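# Folberg two-arm table cell: README and data card

Read this before you use the recordings, and certainly before you touch the cell. The short summary in the project listing makes it sound better behaved than it is.

## What is in the set

145 recordings of a two-armed robot working over a felt-covered table at the Minville site. Each has joint positions for both arms, finger positions for both hands, and video from the head camera. There are no force readings. An earlier version of this file said there were, and anyone who planned work around that should plan again.

The items on the table are ordinary household things: packets, small boxes, drinks bottles, tubes. They were picked for being cheap and easy to replace. I would not claim they stand for homes in general, whatever the grant text says.

## Setting up the cell

1. Switch on the arms before the hands. The other order gives a fault on the left hand that clears only after a full restart.
2. Bring both hands up above the felt, clear of all items, and run the Tralunov zero routine.
3. Check the cables at both wrists. Leave enough slack for a full turn of the forearm.
4. Lay the items out along the far side of the table, then start recording.

The zero routine reports "OK" far too easily. It passed with a left thumb that was plainly out of line, and we recorded 13 sessions before anyone looked. Those are still in the set, marked `thumb_suspect`. Check by eye every time — the message on the screen tells you the routine ended and very little else.

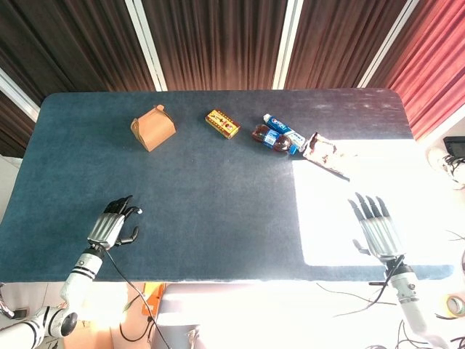 **Minville, December.** Sunlight is the fault we have not fixed. It falls on the right part of the table and turns the felt nearly white, with a crumpled snack wrapper lying in the bright part and the right hand held up in it too. The Pepsi bottle and the toothpaste tube overlap, so a detector that wants one clean outline per item will have trouble there as well. The brown curtains behind the table are no cure for any of this.

The supplier's advice was to turn on automatic exposure. We tried it for 12 recordings. The felt came out better and everything else shifted in brightness whenever an arm moved, so we went back to a fixed setting.

## Upkeep

- Wrist cables: look them over before each session. We have replaced 3, all on the right arm.
- Fingers: wipe with a dry cloth. Wattanapong's manual suggests a solvent, but it left ours tacky.
- Felt: brush it along its length. Fluff gets into the finger joints.
- Joint caps: leave them on. The arm runs without them and collects dust.

## Known limits

One cell, one table, one room. Results from this set have been quoted as if they said something about robots in kitchens. They do not. Sessions marked `sun` should be held back from training until you have looked at a few yourself.

Comments

**feltwork**
Same left hand fault on our unit. Arms first did not help, a new power lead did.

**k_ostrava**
Is thumb_suspect set per session or per recording? The file list and the text don't seem to agree.

**feltwork**
Per session. The list repeats it on every row.

**mudlark7**
Why not just buy a blind?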